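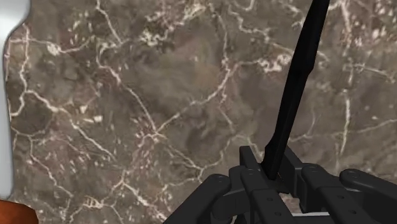
Brown marble with white veining.

I've been redoing my kitchen since June, and I have become the kind of person who talks about countertops at parties. Sorry, Beatrice! Last month's column on picking a stone got more mail than anything I've written for Bullum, so let's stay in the kitchen and talk about stains.

Marble hates lemon. It hates vinegar and tomato too, and red wine goes without saying. The acid eats the polish and leaves a dull spot (called an etch), and no amount of scrubbing will bring the shine back. I found that out making salad dressing for my brother-in-law Jabari. A stain is different, that's color that has soaked in, and you can often pull it out with a paste of baking soda and water. Spread it on thick, cover it with plastic wrap, leave it overnight and wipe it off in the morning. My coffee ring took 3 tries.

Jovita Contreras wrote in to ask about sealing. Yes, do it, but a sealer only slows stains down and won't stop etching, so keep a cutting board out for the lemons.

Next time: grout. I have opinions.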